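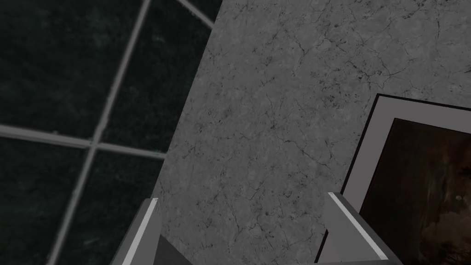 Mármol gris veteado, visto en ángulo desde arriba.

Lista: reformas-cocina
Asunto: Re: Mármol con tratamiento Kalon, ¿alguien lo tiene?
Fecha: 20 de noviembre de 2025

El mensaje anterior decía:

> Hola a todos:
> Estamos a punto de firmar la encimera y queremos mármol gris,
> con bastante veta. En Tutelano nos han pasado dos presupuestos,
> uno de 2819 euros sin tratar y otro de 2899 con el tratamiento
> Kalon aplicado en taller. Nos dicen que con Kalon el mármol
> "se comporta como un porcelánico" y que son 4 años sin
> preocuparse de manchas ni de limón. Por ochenta euros de
> diferencia me parece que no hay ni que pensarlo.
> ¿Alguien lo tiene puesto y puede confirmar?
> Un saludo desde Zaragoza

Hola:

Confirmar no te puedo confirmar nada, porque no tengo Kalon. Tengo mármol, que es otra cosa, y llevo en esta lista lo suficiente como para haber leído esa frase del porcelánico con tres marcas distintas. Perdona si sueno agria.

Empiezo por los ochenta euros. Un tratamiento que de verdad cambiara el comportamiento de la piedra no costaría ochenta euros puesto en taller, con la mano de obra y el tiempo de curado. Lo que cuesta eso es un hidrofugante normal y corriente dado con un trapo. Puede que sea bueno, no lo discuto. Pero pídeles la ficha técnica antes de firmar y mira si pone "impregnación" o "recubrimiento". Si no tienen ficha, ya sabes lo que compras.

Luego está la mezcla que hacen todos entre mancha y ataque. El aceite, el vino o el café se meten por el poro, y ahí un sellador ayuda, te da un rato para pasar la bayeta. El limón no se mete en ningún sitio: se come el carbonato y deja un cerco mate. Contra eso una impregnación hace poco o nada, porque está dentro de la piedra y el ácido trabaja fuera. Cuando un comercial te dice "manchas y limón" en la misma frase, o no lo sabe o prefiere que tú no lo sepas.
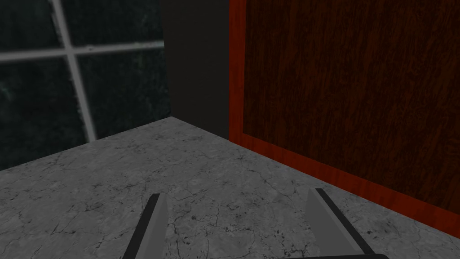
Imagen: encimera de mármol gris junto a un mueble de madera

Sobre la veta. A mí también me gustan las losas muy cruzadas, con esas líneas oscuras que van a su aire y las picaduras por en medio. En una simulación por ordenador quedan estupendas junto a la madera. Lo que una simulación no te va a decir es si la línea es veta cerrada o fisura abierta, y de eso depende que se te parta al hacer el hueco de la placa. Hay losas que vienen con malla y resina por detrás y aguantan muy bien, y hay losas que vienen con la resina justa para llegar a tu casa. Yo no firmaría nada por una imagen, ni por una muestra del tamaño de un azulejo. Ve al almacén, pide ver TU losa, mójala con una esponja y fíjate en qué líneas tardan más en secar. En Bodnár, que es donde acabé comprando yo, me pusieron mala cara pero me dejaron. Descarté dos.

De la garantía también desconfío. La mía era de Rirkov, un sellador que entonces era la maravilla y que ahora ya ni se anuncia. Cuando reclamé por un cerco junto al fregadero me contestaron que la garantía cubría "la permanencia del producto en el poro". O sea, que el producto seguía allí, tan contento, y el cerco también. Pregunta qué cubren exactamente, quién decide si lo que tienes es una mancha o un desgaste, y si te obligan a usar el limpiador de la casa. A mí me obligaban, a precio de colonia.

Por si sirve, os pongo lo que hago yo, que tampoco es ninguna ciencia.

Limpieza diaria

Agua templada y jabón neutro, muy poco. Secar. Nada de vinagre, por mucho que lo recomienden en los vídeos, ni antical, ni esos desengrasantes que huelen a limón y suelen llevar algo peor que limón. En la zona del grifo es donde más se nota quién seca y quién no.
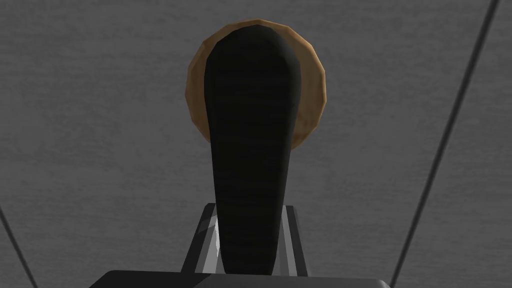 Prueba de la gota

Pon unas gotas de agua en un sitio discreto y espera un cuarto de hora. Si al secar queda una sombra oscura, el sellador está flojo y toca repetir. Si la piedra sigue igual, déjala en paz. Mucha gente sella cada pocos meses "por si acaso" y lo que consigue es una película pegajosa que luego hay que quitar con disolvente. Yo sellé en junio y hasta entonces había pasado bastante más tiempo del que pone en el bote.

Cercos mates

Con el acabado apomazado se disimulan. Con el pulido, no. Si todavía estáis a tiempo de elegir, preguntad cuánto cuesta el cambio de acabado antes de gastaros los ochenta euros en lo otro. El polvo de repulir que venden para casa me dejó una zona más brillante que el resto, así que tampoco lo recomiendo mucho.

Y una pregunta de vuelta, porque en tu mensaje no lo dices: ¿los dos presupuestos incluyen el copete y el hueco del fregadero bajo encimera? En el mío el hueco iba aparte y me enteré con la losa ya cortada.

Si alguien de la lista tiene Kalon desde hace más de un año y cocina en casa de verdad, que escriba. Cambio de opinión encantada, pero quiero fotos a contraluz.

Saludos desde Logroño

--
Para darse de baja de reformas-cocina, enviar un mensaje vacío con el asunto BAJA.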